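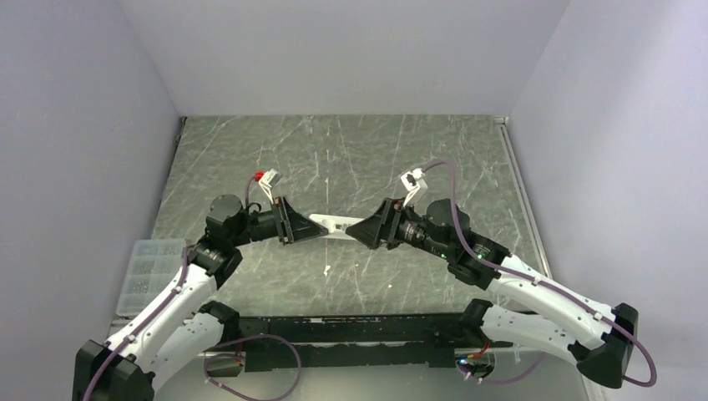
**Iker Vallejo**
Grey-green is a reasonable choice for a work surface, but I wouldn't have picked one with veining. White thread, string, offcuts of paper: anything thin and pale gets lost against thin pale lines. I had a marble pattern on my bench for two years and went back to plain mid-grey.

**Hanyu Shi**
Noted. I went for a pattern on purpose. Plain surfaces show every scratch and the veins break that up. The ones here are irregular, some diagonal and some close to vertical, so no single direction stands out. My question was about the corners, where the back wall meets the side panels. Filler, tape or leave alone?

**odbridge_joiner**
Leave them, unless dust is collecting. If it is, a thin bead of decorator's caulk, smoothed with a damp finger. Don't use silicone if you might paint the walls later. Paint won't hold on it.

**Iker Vallejo**
Disagree on caulk. It shrinks, and on panels that get moved it cracks. I used Trelitico edge tape on mine in March and it is still flat. The 2 cm width is enough for an inside corner. Crease it before you peel the backing.

**odbridge_joiner**
It cracks if the gap is too wide for it. On a tight joint it doesn't. Tape lifts at the ends, particularly at the bottom where you wipe.

**wet_and_dry**
Returning to scratches. A pattern hides them from you - it doesn't prevent them. My Alva sheet was marble effect too and by the time I noticed the wear it was through the print in one spot. What do you clean it with?

**Hanyu Shi**
Washing-up liquid, well diluted, and a microfibre cloth. No cream cleaner.

**wet_and_dry**
Fine. If you ever need to polish out a mark on a wall panel, start at 1000 grit, used wet, and try it on a spare piece first. I wouldn't sand the patterned surface at all.

**Iker Vallejo**
Agreed on that. I still maintain that plain is better for small pale parts. For a larger white item like the long one in the middle, the contrast is adequate on either.

**Hanyu Shi**
Most of what I put on it is that size or bigger, so the pattern stays. I'll tape one corner and caulk the other, then compare.

**odbridge_joiner**
Do the caulk first and give it a full day before you wipe near it. Which brand of tape are you getting?

**Hanyu Shi**
Wikska, the matt white. I already have a roll.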